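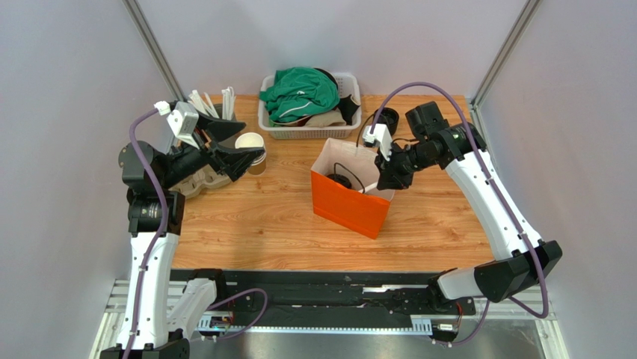
Clearing the table before the move

We have 2 weeks left in the apartment and I have started on the table. I left it for the end because everything without a place ends up on it, and I knew it would be slow.

The plan was to do one room per evening. I did the bedroom closet first, then the bathroom, then the hall. Those went fine. A closet is mostly one kind of thing. You take the clothes out, you decide, you put them in a box or a bag. The table is different. On it right now there is a white laundry basket full of clothes, an orange shopping bag with a black thing in it, a black cup, and a holder with white utensils standing up in it. None of these belong together and each one needs its own decision.

I'll go through how I'm handling them. A couple of people asked after the last post, and writing it down helps me keep going.

The laundry

The basket has been at the back of the table since I emptied the closet. There is a green piece on the top, something beige under that, and dark brown at the side. It is the overflow: clothes I didn't want to pack yet and didn't want to give away without thinking about it for a day or so.

My rule for clothes this time is simple. If I wore it last winter, it goes. If I didn't, it has to have a reason. "It was expensive" doesn't count as a reason. I learned that in the last move, when I carried a wool coat up three flights of stairs and then never put it on. It went to the thrift store the next March with the old receipt still in the pocket.

The green one on top is staying out until the last day, and I'll probably travel in it. The beige is undecided. The brown is going in the box with the other heavy clothes.

I'm not going to pack the basket empty. A laundry basket is a box that already has holes to hold it by. Last time I filled ours with towels and the bathroom curtain and tied a sheet over the top, and it was the easiest thing on the truck to carry. I'll do the same again once these clothes are sorted.

The shopping bag

I keep paper shopping bags, and I keep too many. There was a stack of them between the refrigerator and the wall, and I flattened most of them for recycling and kept the stiff ones. A stiff paper bag stands up by itself while you put things in, and that matters when you're packing alone with both hands full. The orange one is good for this. It has a white inside, so it's easy to see what has sunk to the bottom.

I use bags for the things that will ride in the car with me. Boxes go in the truck. The car bags hold what I'll want the first night, plus anything I don't trust to a box. I try to keep each one light enough to carry with a finger or two. Paper handles are not strong, and I have had one give out on a sidewalk with a jar of honey in it.

I don't tape the bags shut. I did that once and then had to tear open four of them looking for a phone charger. Now I fold the top over and clip it with a clothespin. If it won't fold over, it's too full.

The cup and the utensils

The black cup is the last one out. All the other cups are wrapped and in a box marked KITCHEN, and I'm drinking everything out of this one. Coffee in the morning, water the rest of the day. I rinse it and put it back in the same corner of the table. It has made washing up very short.

The white disposable ones in the holder are what's left from the drawer where we put everything that came with takeout. I thought there would be a few. I threw out a whole bag of soy sauce and ketchup packets from the same drawer, some of them old enough to have gone stiff. What I kept I'm using up this week so I can pack the real silverware early. The holder itself will get wrapped in a dish towel and go in with the cups.

If you are moving soon I'd suggest doing this. Pack the kitchen down to one cup, one plate, and one pan per person well before the date. You'll be annoyed for a day and then you won't think about it.

What it's costing

Dougal Swanson wrote to ask what we're paying for the truck. The quote came in at $827 for the truck and two people to load it. We had another quote for $497 without the loaders, and I thought hard about it. My back was not good after the last move, though, and the new place is on the third floor with a narrow landing, so I paid for the help.

With the deposit on the new apartment and the cleaning fee on this one, the whole thing comes to roughly $2,384. That's more than I wrote in my notebook in the fall. Most of the difference is the cleaning fee, which I had forgotten was in the lease. Read your lease before you make a budget.

I've been trying to bring that down a little by not buying supplies. So far I've bought tape and one marker. The boxes came from Ekkachai Wiriya, who moved last year and kept his flat in a storage unit. They still have his labels on them, so I have a box that says FISHING in large letters and has my sweaters in it. I crossed it out on two sides and missed the other two.

What's next

Tomorrow evening I want the clothes out of the basket and into their boxes. After that the bag gets folded over and moved to the shelf by the door with the rest of the car bags, and I can wipe down the table. It needs it. There's a ring in the wood grain from a plant pot that I have been covering with a placemat for most of a year, and I'd like to see if oil does anything for it.

The table comes with us. It went in through the door on its side with the legs off, and the hex key for the legs is in an envelope in the drawer by the stove. I checked this morning. I've written TABLE KEY on the envelope and I'm going to tape it to the inside of the kitchen box lid, where I'll see it first.

Next post will be the desk drawers, if I get to them.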